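Cuaderno de taller – jueves, mayo

Masa madre de centeno, segunda tanda con la harina Masura. Entro a las siete y el cultivo ya ha pasado la goma del bote, ¡por fin! Huele a manzana verde y un poco a yogur, nada de ese fondo a acetona que tenía la semana pasada. La mesa marrón, como siempre.

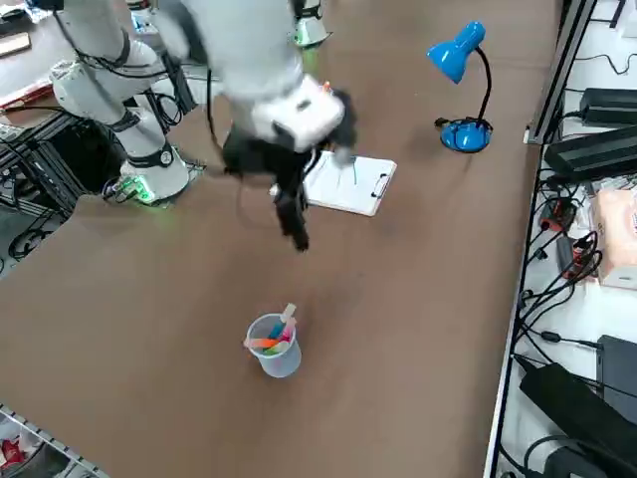
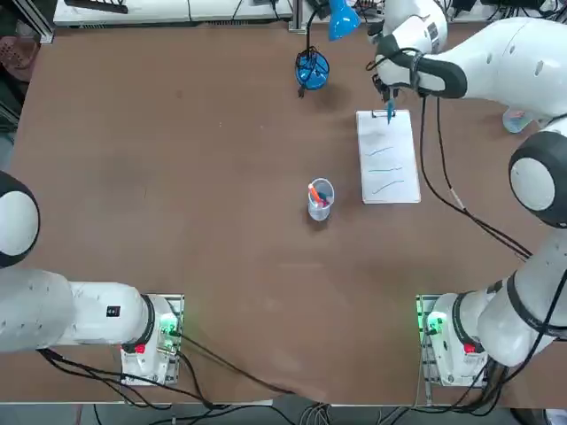 La mesa marrón, dos vistas.

Receta de partida: 500 g de harina, 60 g de cultivo maduro, sal aparte. El agua la voy corrigiendo a mano porque la Masura bebe mucho más que la Pruitt (con la Pruitt, la misma cantidad me daba casi una sopa). Apunto para quien repita esto: echad el agua en 2 veces y esperad entre una y otra. El centeno parece seco, seco, seco, y de repente se afloja todo.

Lo mejor de la mañana ha sido la autolisis larga. He dejado harina y agua reposando unas 3 horas antes de añadir el cultivo y la masa ha quedado de una suavidad que no le había visto nunca a esta mezcla – se despega del bol casi entera y al estirarla aguanta bastante antes de romperse. Ya sé que con tanto centeno el gluten pinta poco, pero algo gana, sobre todo en el manejo. Me encantaría probarlo también con la espelta.

Fermentación en bloque en el armario Drodance. Sigue marcando de más: el termómetro suelto da menos que la pantalla, así que hago caso al termómetro y dejo la puerta cerrada con el trapo. Pendiente calibrarlo, lleva pendiente desde el invierno.

Formado al mediodía, con las manos mojadas y muy poca harina. Un pan en molde y otro en banetón. El del banetón se ha pegado por un lado (tela nueva, le faltaba harina de arroz) y ha salido con una calva bastante fea, pero ha subido en el horno con unas ganas tremendas. El de molde, precioso: corteza oscura, grietas finas por arriba, ni un hundimiento.

No los corto hasta mañana. Cuesta muchísimo, lo reconozco, pero la miga del centeno recién hecho es una goma y luego una juzga mal la tanda entera.

Comparación con la de Pledullow, la del molino viejo: aquella era más ácida y más oscura, con mejor aroma; esta tiene más volumen y se trabaja con gusto. Creo que una mezcla a medias puede ser una maravilla. Queda un saco de Pledullow sin abrir detrás de las semillas, que no lo toque nadie, por favor.

Para la próxima:
– bajar un poco la sal
– tela vieja en el banetón
– guardar cultivo antes de amasar, que hoy casi se me olvida
– autolisis otra vez, igual de larga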